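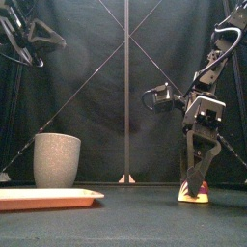
Guides > Small Spaces > Clearing a Work Table

Start with the big things. Put the cup or bin at one side, so your hand does not knock it when you reach for something small. A tray or a board should lie flat near the middle.

Next, take the small objects one by one and drop them in the bin - 60 seconds is enough for most tables. Wipe the top last.
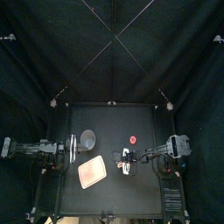
Should I empty the bin every time? Once a week is fine, if you can still see the bottom.

Keep the board out only when you use it daily. I store mine upright on a shelf 33 cm deep.

This site uses cookies. Accept | Settings

© Kovorell Home Notes | Contact | Back to top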